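Kirnov 2 Review: Synthetic Navigation and Reach Data for Two-Arm Mobile Robots

Kirnov 2 is a data generation package for mobile manipulation. It places a two-arm robot in rendered indoor rooms, plans a base path and an arm motion, and writes out synchronized camera views, joint states and actions. Its authors, Lamai Siriwan and Stavros Gashi, describe the method in a short technical report that ships with the package. The central claim is that a policy trained mostly on Kirnov episodes needs only a small set of real demonstrations to work on hardware. I ran it for one month on a single workstation and then tested the resulting policies on our own two-arm base.

Installation

Setup took most of a Thursday. The installer resolves its own dependencies, but the robot description importer does not. Mimic joints in the gripper were dropped without a warning, and the fingers had to be re-linked by hand in the config file. The base and both arms imported correctly on the first try. Collision meshes are simplified at load time, and the default setting is too coarse for narrow fingers. Set the mesh tolerance to its lowest value before generating anything you intend to keep.

Method

The package samples a room, a start pose and a goal, then solves the base path and the arm trajectory together. Most tools I have used solve them in sequence, with the arms stowed until the base stops. The joint solution produces episodes in which the arms are already moving as the robot goes through a doorway, and this is where the report says the gain comes from. Camera pose is randomized in height, pitch and roll. The roll range is wide by default, and steeply tilted views are common in the output.

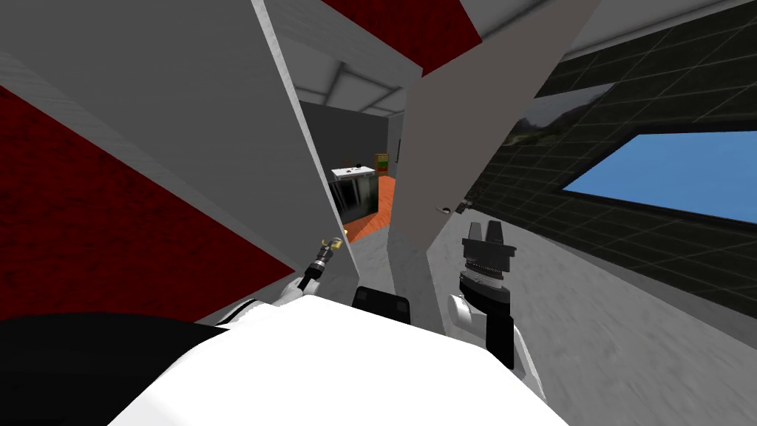

Surface materials are drawn independently for each wall, floor and ceiling panel. Color combinations are often implausible. The report argues that this prevents the policy from keying on texture, and an ablation supports it: with matched materials, success in unseen rooms dropped in every task they list. I repeated the ablation on one task and saw a drop in the same direction, though smaller than the one in the report.

Generation speed is good. The default job of 2,000 episodes finished overnight. The filter then rejected 551 of them, nearly all for contact between an arm and a door opening. The rejection log gives the link name and the time step for each failure, so the cause is easy to trace. After a second job with the finer collision mesh, my training set came to 3,695 episodes.

Results on hardware

I trained three policies with the same network and the same schedule. The first used real demonstrations only, 200 of them. The second used Kirnov data only. The third was trained on Kirnov data and then tuned on the real set.

The simulation-only policy navigated well and reached poorly. It cleared doorways without contact, but the gripper tended to stop short of the target – a depth error, by the look of the logs. The combined policy was the best of the three on every task I tried. The margin was large when the robot had to change rooms and slight when the target was already within reach. For tabletop work with a fixed base, I would not bother with this package.

I ran the same comparison with data from Skaneo, which plans base and arms separately. Skaneo has cleaner rendering and a much better importer. Its combined policy still hesitated at doorways, with the base halting while the arms unfolded.

Problems

Lighting is the weak point. Rooms are lit evenly, shadows are soft, and there is no setting for glare on a window or a glossy floor. Our lab has both, and the policy was visibly worse in the afternoon.

Wrist camera output is lower in quality than head camera output and cannot be set separately. Resuming an interrupted job starts the random seed over, so check for duplicates. Documentation covers the command line well and the Python interface hardly at all.

Verdict

Recommended for groups with a mobile two-arm platform and a modest set of real demonstrations. The joint planner is the reason to use it. Budget a day for the importer, and keep the roll range at its default unless your camera mount is rigid.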